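I keep being told that the chunky knit is back, and I keep looking round the bus and failing to find it. Jellelent had cable jumpers in nearly every look of its winter show, sleeves down past the fingertips, and by Sunday three different newsletters had told me I needed one. Do I? I own two already and both make me look like a bolster.

What bothers me is the price. The Unar version is 320 pounds and the label says 28 per cent wool. The rest is acrylic and something called "other fibres", which could be anything. I tried it on in the Posdale branch and was too warm before I'd got my head through.
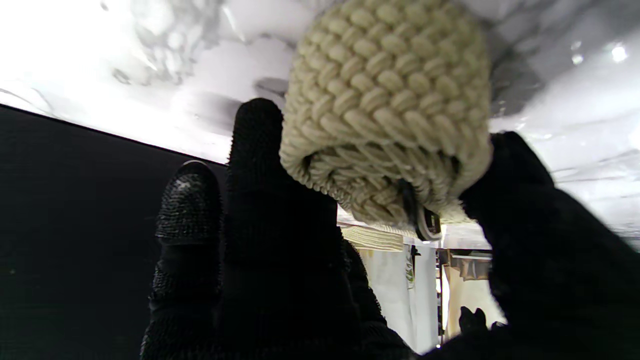 Fashola do a similar one for 80 pounds, with 74 per cent wool, and it's the better jumper by some way. The neck sits flat and the cuffs have been finished properly. It won't be in anybody's round-up, I suspect, as Fashola don't send out free ones.

I'm also not convinced by all this talk of "heirloom" knitwear. My gran's cardigans lasted because she darned them and washed them in the sink, and I can't see many people doing that with a cropped sleeveless thing in oatmeal. Ask me again in January when they're all on the sale rail. I might buy the Fashola one in navy, if they've any left in a size that isn't tiny.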